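Buy the dull things first

I have spent a good part of my working life filling in equipment requests, and I have come to think that most of us plan them upside down. We start with the arm. The arm is the big number, the arm is what the visitors want to see, and by the time we get round to everything that goes under it, beside it and into it, there's a sad little line at the bottom of the sheet marked "sundries" and a hope that it will stretch.

It never stretches! Our first bench at Skikelness had 300 pounds set aside for sundries. That was meant to cover tools, trays, spare fingers, cabling, lamps and a table. Anyone who has bought a decent table will see where this is going. We ended up with a thing on folding legs that shivered whenever the arm stopped quickly, and for most of a winter we blamed the software (I was the loudest, I'm sorry to say).

The year after, we did the Dinora project with a bit more sense, or at least with a bit more shouting in the planning meetings. I'd asked for 2000 pounds for what I called the bench and everything on it, and got a long silence, and then a question about whether the robot would mind a cheaper table. I said it would mind very much. In the end we got 1348, an odd sort of sum that came from somebody shaving the training budget, and I spent every penny of it before anyone could change their mind. 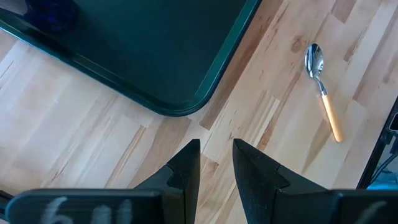

My argument is that the objects a robot handles deserve a proper line in the budget, with a name next to it and a date for spending it. People laugh at this. They'll sit through an hour on payload and reach, and then tell you the rest can come out of the kitchen drawer. But look at an ordinary teaspoon, with a mirror-bright bowl and a slim orangey handle, lying on pale wood full of streaks and flecks. The bowl throws back every light in the room, the handle is not far off the colour of the table, and it's round, so it would like to roll. Put a dark green tray with a glossy rim next to it and you've got another set of reflections to worry about. You want to choose things like that on purpose, and you want duplicates, bought on the same day from the same shop, because the shop will stop selling them by spring.

I was given 125 pounds for "household items" on that project and thought it generous. It went in an afternoon. If I were doing it again I'd ask for double, and I'd put some of it aside for replacements, as cutlery walks off wherever there's a kettle.

The same goes for fingers. Two spare pairs is my rule now. The quote from Peltbridge had one pair included and the extras tucked away on page four, and of course we crossed them off to bring the total down. Then we waited a fortnight for a new pair while a very expensive arm sat and did nothing at all. Nobody ever adds that fortnight to the spreadsheet, do they?

I can hear the objection, and it's a fair one. Money spent on tables and spoons is money not spent on a better arm, and a better arm forgives a lot. Qian, the supplier we went with for the second bench, made that case to us very nicely, and I did waver. But a better arm over a wobbly table is still over a wobbly table. I'd take the cheaper model and a slab of solid wood any day, and I'd have change left for lamps.

So when the December round of requests opens, I'll be writing mine from the bottom of the page upwards, with the table on the first line. The arm can have whatever is left.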